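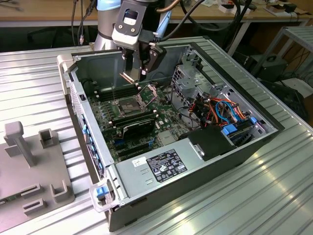

Open desktop tower lying on its side, with the socket's retention bracket raised

CPU socket

A CPU socket is the part of a computer motherboard that holds the processor and connects it electrically to the rest of the board. It lets a processor be fitted or replaced without soldering. Sockets are used in most desktop computers, workstations and servers. Most laptops, tablets and phones have the processor soldered directly to the board to save height.

Construction

A socket has three main parts: a molded plastic body, a set of metal contacts, and a mechanism that keeps the processor in place. The body is attached to the motherboard through solder balls or pins on its underside. Each contact carries power, ground or a signal. A large share of the contacts in a modern socket are used for power and ground, because a processor draws high current at low voltage and a single contact can carry only a small part of it.

Contacts are usually made of a copper alloy plated with nickel and then gold. The gold layer resists corrosion and keeps contact resistance low. Wear in this layer is one reason makers rate sockets for a limited number of insertions. Keegan Leclerc's handbook of board-level connectors gives 30 cycles as a cautious working limit for sockets on ordinary desktop boards and notes that test sockets are built on different principles.

Types

In a pin grid array (PGA) socket, the pins are on the processor and fit into holes in the socket. Early versions relied on friction, and large processors were hard to insert and remove evenly. The zero insertion force (ZIF) design solved this with a sliding cover plate moved by a lever. With the lever up, the pins drop into the holes without resistance. Lowering the lever shifts the plate sideways and presses the pins against the contacts.

In a land grid array (LGA) socket, the processor has flat pads, called lands, and the socket has small spring contacts. A metal load plate presses the processor down on the springs. LGA allows a higher contact density than PGA and moves the fragile parts from the processor to the motherboard. Some server sockets have more than 3,000 contacts.

In a ball grid array (BGA) package, the processor is soldered in place and there is no socket in the normal sense. BGA sockets do exist, mainly for testing and development.

Slot mounting, in which the processor sits on a small circuit card inserted on edge, was common in desktop computers for a short period in the late 1990s.

Retention and load

The retention mechanism of an LGA socket must apply enough force to compress every spring contact by the required distance. The force on one contact is small, but the total is considerable and is carried by the load plate, the frame and often a steel backplate under the motherboard. Uneven loading can bend the processor package slightly. This widens the gap between the package and the heat sink and raises operating temperature. Siham Haddad and Tarek Fakhoury measured the effect on 96 used desktop boards and found that bending was greatest along the axis between the two points where the load plate pressed on the package. Contact frames that spread the load around the edge of the package are sold as replacement parts.

Heat sink mounting is usually separate from socket retention. The heat sink attaches to holes in the motherboard or to a bracket around the socket, and adds its own load once fitted.

Orientation and keying

Processors are square or nearly so and could be inserted the wrong way around if nothing prevented it. PGA packages leave out one or more pins at a corner. LGA packages have notches along the edge that match tabs in the socket body. A small triangle at one corner of the package lines up with a mark on the socket or board.

Damage and repair

Bent contacts are the most common fault in LGA sockets. Typical causes are a processor dropped at an angle, a cloth or sleeve catching on the springs, and shipping a board without its protective cover. Symptoms depend on the contact affected. A damaged memory contact may disable a single memory channel, while a damaged ground contact may have no visible effect.

Slightly bent contacts can be realigned under magnification with a fine needle or tweezers. Broken contacts generally require replacement of the whole socket, a procedure that needs controlled heating of the board from both sides.

See also

Chipset
Heat sink
Land grid array
Motherboard
Zero insertion force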